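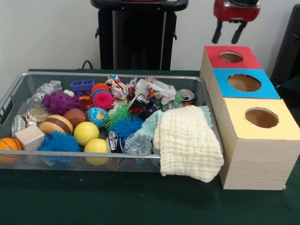 Okay, hi everybody, speaker notes for the shipping talk, short version! Start with the tissue paper story (the March order, where Halim got 134 rolls in the wrong green and used every one of them anyway).

Then sizes. We carried 17 mailer sizes at Pukilum and I could never find the one I wanted, so we dropped most of them and I haven't missed a single one. Ask who here still cuts boxes down by hand. Wait for hands.

Next, ribbon. Buy the 100-yard spool, please, the little ones cost a fortune! Mention that Rarnis will print a logo on kraft tape if you order 190 rolls or more, and yes, you can split that with the shop next door.

Slow down here, I always rush the tape part. Water, then questions.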